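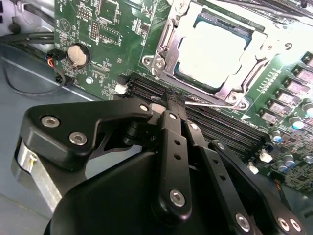
## 로봇 손목에서 보면 이렇게 보여요

안녕! 나는 와본랩도 우주 기지도 아닌, Natwood라는 작은 작업실에서 로봇한테 일을 가르치는 사람이야. 맨 위 사진은 로봇 손목에 달린 작은 카메라가 본 모습이야. 까만 집게손가락 두 개가 조그만 까만색 커넥터를 꼭 집고 있지? 그 밑에 깔린 초록색 판은 컴퓨터의 '메인보드'라는 부품이야. 컴퓨터 안의 부품들이 서로 이야기를 주고받는 커다란 마을 같은 곳이지.

동그란 은색 동전처럼 생긴 것도 찾아봐! 그건 진짜 동전이 아니라 건전지야. 옆에 영어로 BATTERY라고 적혀 있어. 그리고 집게 끝 바로 아래에 길쭉한 까만 홈 네 개가 나란히 있는데, 거기는 메모리를 꽂는 자리야.

## 로봇은 어떻게 배울까?

너는 자전거를 처음 탈 때 어떻게 배웠어? 누가 뒤에서 잡아 주고, 같이 달려 주고 그랬을 거야. 로봇도 비슷해. "커넥터를 살살 집어서 옮겨 줘"라고 말만 하면 로봇은 '살살'이 얼마큼인지 몰라. 그래서 우리가 직접 보여 줘야 해. 방법은 크게 두 가지야.

**첫 번째, 손으로 잡고 가르치기.** 로봇 팔을 직접 붙잡고 천천히 움직여 주는 거야. 글씨 쓰는 법을 배울 때 어른이 손을 포개 잡고 같이 써 주는 것처럼! 로봇은 그동안 팔꿈치가 얼마나 굽었는지, 손목이 어디로 돌아갔는지 전부 기억해 둬.

**두 번째, 멀리서 조종하기.** 나는 책상 앞에 앉아서 조종기를 움직여. 내가 손을 오므리면 로봇 집게도 오므라들고, 내가 손을 올리면 로봇 팔도 올라가. 우리 조종기 이름은 Wultance인데, 처음 잡은 날에는 나도 엉뚱한 쪽으로 팔을 휙 보내서 깜짝 놀랐어. (다행히 그날은 스펀지 블록으로 연습 중이었어!)

## 한 번이면 될까?

아니, 아니! 한 번만 보여 주면 로봇은 딱 그 자리에 있는 물건만 집을 줄 알게 되거든. 커넥터가 조금만 옆으로 가도 허공을 집어 버려. 그래서 자리도 바꾸고 방향도 바꾸면서 여러 번 보여 줘. 우리는 작은 부품을 집는 연습 하나에 대략 500번쯤 시범을 보여. 팔이 뻐근해서 중간중간 간식도 먹어야 해.

시범을 보이는 동안 카메라가 본 것과 팔이 움직인 길이 함께 저장돼. 컴퓨터가 그걸 잔뜩 모아 놓고 "아, 이렇게 보일 때는 이렇게 움직이는구나" 하고 규칙을 찾아내. 이걸 어려운 말로 '모방 학습'이라고 해. 모방은 따라 한다는 뜻이야.

## 집에서 해 볼래?

친구랑 둘이서 로봇 놀이를 해 보자.

1. 한 명은 로봇, 한 명은 조종사를 맡아.
2. 로봇은 눈을 감고, 엄지와 검지만 써.
3. 조종사가 로봇의 손목을 살며시 잡고 지우개까지 데려가.
4. 지우개를 집어서 필통에 넣어 봐.
5. 이번에는 손을 잡지 말고 말로만 해 봐. "왼쪽, 조금 더, 거기서 내려!"

어느 쪽이 더 쉬웠어? 나는 말로만 하는 쪽이 훨씬 어렵더라. '조금'이 사람마다 다 다르니까 말이야. 해 보고 나서 역할도 꼭 바꿔 봐!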